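Dultorwood Residents' Bulletin

HEATING AND DRAFTS — please read before the cold really sets in

Quick one from me as the bulletin goes out tonight. Boiler in the Skavent block was serviced in September, passed, no parts needed. So if your radiators are cold at the top it's air, bleed them. Key is on the hook in the laundry room, PLEASE put it back. We have bought 3 of these now.

Drafts are the bigger problem. Meter reading for the shared hallways was 475 units last month against 400 the month before, and nobody turned the dial up that I know of. My guess is the hall doors. Old frames, old paint, gaps you can slide a pencil in. Foam strip is cheap and takes ten minutes a door. Clean the frame first, let it dry, stick it on the side the door closes against. Dont stretch it or it shrinks back and peels at the corners. 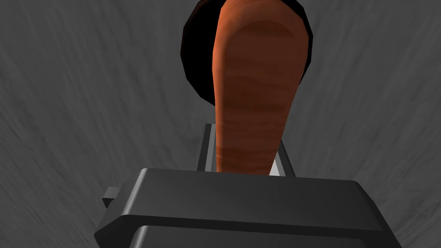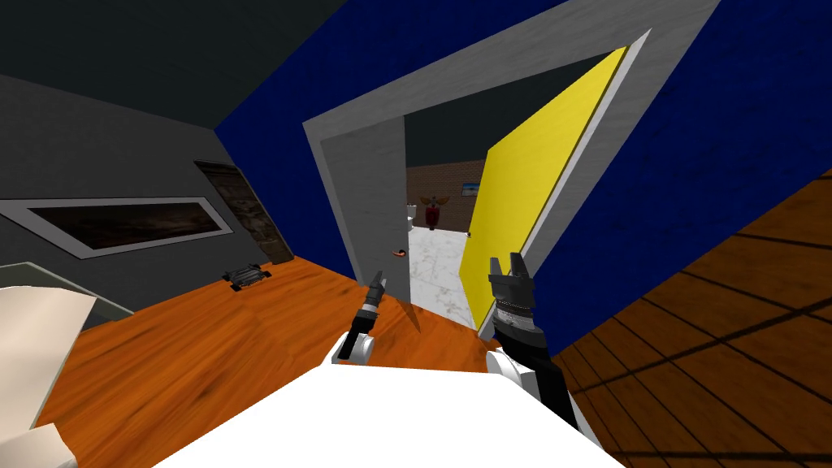
Second picture: blue wall, light gray door frame.

Interior doors too, if you have a cold bedroom. A rolled towel along the bottom works fine till spring. No need to buy anything fancy.

Anyone on the Kotska side with the old single windows — the plastic film kits are in, almost 221 feet of it on the roll, so first come first served. Bring your measurements written down, width then height. Last year we had people guessing and coming back twice. You need a hair dryer to shrink it tight. I have one to lend.

Not to be covered up: the vents in kitchens and bathrooms. I know they blow cold. Tape over them and you get mold by January, we had it in two apartments and it was a misery to get rid off.

Space heaters, keep them off extension cords and away from curtains. Off when you go out.

Grīnberga stairwell light is still out, bulb is ordered. Take a flashlight.

Questions or film requests, note under my door or catch me on the stairs.

Sigita Lepik
2020-12-13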